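I've had the Stutenora pair on my desk since January, and I promised Tineke Kuipers a proper write-up before she signs off the next round of spending, so settle in with a cup of tea (this one goes on a bit, I'm afraid).

**What you get.** Stutenora sells these hand-held grippers in twos, one for each hand, in a padded case with a charger, a spare set of yellow fingers and a booklet that is much better written than it needs to be. We paid 900 euros for the pair through Vetov, who were lovely to deal with and answered the phone every single time. Delivery took 8 days. The only other quote that came close was from Panasiuk, and theirs left out the spare fingers and the case, so by the time Hanneke Meijer had added those back in there was hardly anything between them.

**What we wanted them for.** Our project, Skomia, is all clothes: picking them up, smoothing them out, folding them, putting them on the right pile. We need people to do this at home with grippers in their hands, and we need a great deal of it, long before we can think about paying for arms. So the question for this review is a plain one. Are these worth buying in quantity, or should we save up and skip straight to something grander? 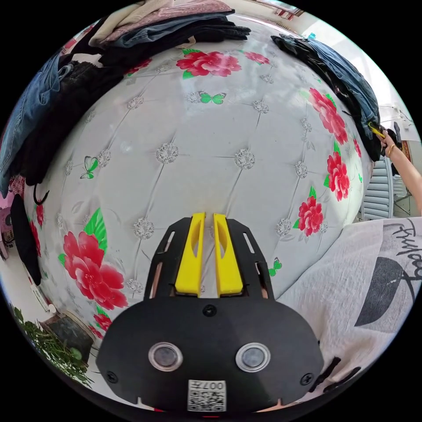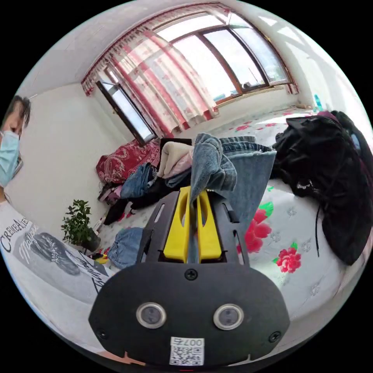
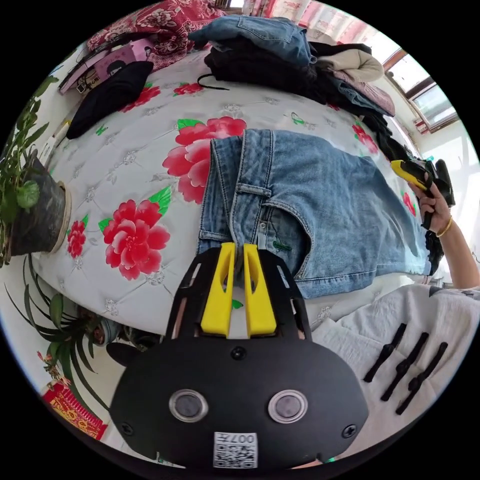 Denim was the thing I worried about most when I wrote the first budget. It's thick, it's heavy for its size, and the seams are lumpy enough to bother a fingertip that's too smooth or too narrow. I'd even put a line in the plan for wider fingers, which Stutenora sells as an extra, and I'm pleased to say I've now crossed it out! A pair of jeans folded over on the bed, back pocket and belt loop showing, is as fair a test as I could ask for, and so is a denim garment pinched up into a peak between the two fingers. The standard set has handled both kinds of grip well enough for our purposes. If you're doing sheets or towels I'd still ask to try the wide ones first, and Vetov will lend you a set if you ask nicely.

**Comfort.** Better than I expected, with one grumble. The handle is a good shape and I could manage a whole basket of washing before I wanted a rest, but the front plate is quite broad and you do have to learn where it ends. For my first few shirts I kept bumping it into the mattress. Hanneke, whose hands are a good deal smaller than mine, got on with the trigger straight away but found the strap too long even at its tightest hole. She has put a bit of foam under hers and is perfectly happy now, though at this price I'd have liked a shorter strap in the case.

**Battery and charging.** An afternoon's work on one charge, easily. The charger does both grippers at once and has a nice clear light on it. My only advice is to buy a second charger if two people are going to share a pair, as swapping over halfway through a session is a nuisance and you will forget to plug them in overnight. I have, more than once.

**Running costs, for those of you filling in forms.** The fingers are the part that wears. I changed ours once, and it was an easy job with the little screwdriver supplied, done at the kitchen table before the kettle had boiled. I'd allow for one spare set per pair on top of the one in the case. Do leave something in the budget for storage too! We have 224 sessions planned, and I had costed the grippers down to the last screw and completely forgotten that all those recordings have to live somewhere. Tineke spotted it, bless her, and was very kind about it.

**Should you buy them?** For a small group starting out with household work, yes, and I'd say buy 2 pairs at once if you possibly can, so that one can be out with somebody while the other is charging or being mended. We ordered a single pair first to be careful and then paid for postage all over again. If your work involves anything wet or greasy, wait a little. The booklet says to keep the housing away from water and I haven't been brave enough to find out how strict they are about that.

I've marked them four out of five, and the missing star is mostly the strap. Vetov tell me a shorter one is on its way in the spring, and I'll add a note underneath once I've had it on my own hand for a week or so.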